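**Gripper project, thread from the robotics class**

**1/** Tue 13 February. We're a class of 15 and we split into teams in September. My team has Itziar Tejada on fingers, me on data, and two others on the wrist mount and the write-up. The project is called Prameo. The name was on the folder we inherited and we kept it.

**2/** The task is tidying a table after a meal. Pick up a tray, a cup or a bowl and put it where it belongs. We record people doing it by hand with the gripper first, then train on those recordings. The target for the term is 400 usable episodes.

**3/** We have 58 so far. That's behind schedule. Most of January went to the fingers.

**4/** The first set was too thin and bent when you squeezed anything heavier than a spoon. Itziar redrew them as solid blocks. They take longer to make but they don't flex. She also moved the screw holes so you can swap a finger without taking the whole mount apart.

**5/** Cups were easy. Bowls were okay if you went for the rim. Trays are the hard one. The lip is low, so the fingers have to come in at an angle, one outside the tray and one over it. If you come in flat you just push the tray along the table.

**6/** We tried three ways of starting an episode. Random placement gave the most variety but the new people kept missing the grasp. Now everyone begins with the tray in nearly the same spot, and we'll loosen that up once the basic grasp works in training.

**7/** Current setup for the tray episodes. Fingers go on either side of the near edge, then close.

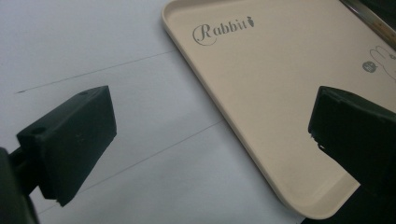
**8/** Rules for recording, same for everybody:

- Say the object name before you start.
- Come in slowly and stop before you close.
- Don't fix a bad grasp halfway. Let it fail, mark it, start over.
- Put the tray back before handing over the gripper.

**9/** We borrowed the labeling sheet from the Arnska team, who are sorting bolts in the same lab. It has a column for failed grasps, and ours didn't. I went back and filled it in for our older episodes, which took a whole afternoon.

**10/** Next up: more tray episodes, then a first training run on trays only. Itziar wants to try a softer pad on the inside of the fingers. I'd like to finish recording before we change the hardware again. We'll settle it at Thursday's meeting and I'll add to this thread after that.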